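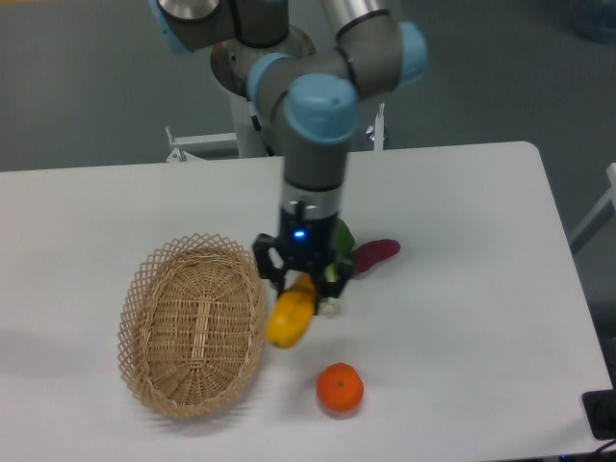 Rawiri Rakena had 315 examples by six in the evening, and Virngate wanted 3,000 by the end of January. He ran the arm from a chair at the Trestirside site. Pick up the yellow one, put it in the basket, save, reset.
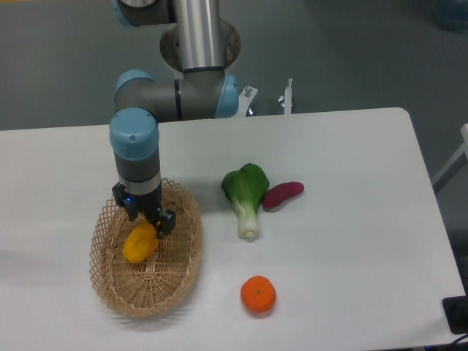 Rinard called at seven to ask about the bad ones. Rawiri said there were 14.

"Delete them," Rinard said.

"Rizzi wants them kept. She says it should know what a miss is."

Rinard thought about that – or was eating, it was hard to tell – and told him to put them in their own folder.

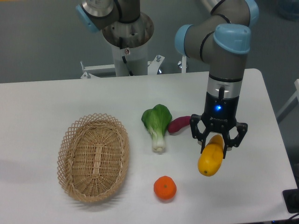 He did 80 more before he stopped. On the bus home a man dropped a glove, and Rawiri watched him reach for it, close his hand too early and try again. He moved his own thumb, looking for the save button.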